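Category: Apps & Online Video

Tutodico opens its how-to video app to every creator

WENDHAM, June 14, 2021 — Tutodico, the app for short how-to videos, is now open to anyone who wants to teach something on screen. Until today, only 44 creators could post. They've been filling the app since April with bread, bike repairs, guitar chords and plenty of laundry tips, and viewers love them!

Creators can now set up a channel in two steps and run a members-only chat next to each video. Viewers can stop a clip at any point, ask a question right there and get an answer pinned to that moment — great for anyone who has ever rewound the same knot ten times.

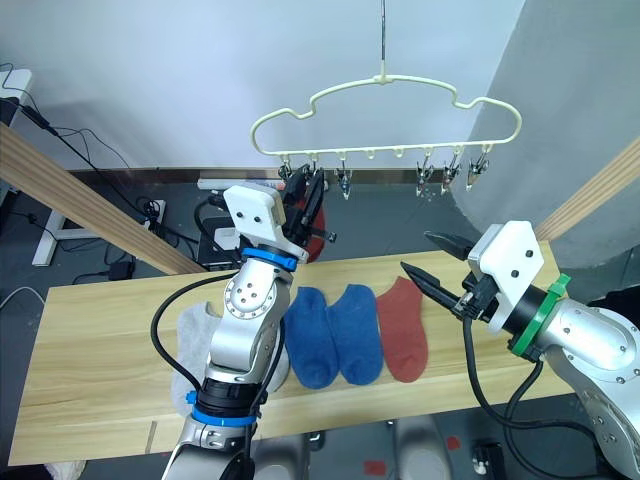 A red sock goes up near the clips of a hanger.

The app comes from Nowakowski, a small studio with offices in Wendham and Peltimstead. The studio has also added captions in 26 languages, and creators can fix the wording themselves before a video goes up.

To kick things off, the first 2000 new channels will get free use of the editing tools for a year. Tutodico is free to download for phones and tablets.

Comments (3)

bluekettle: Finally! Been on the waiting list forever.

Marsh_77: Do the captions work on live video too?

pie_crust_fan: The bread channel got me baking again, so happy more people can join.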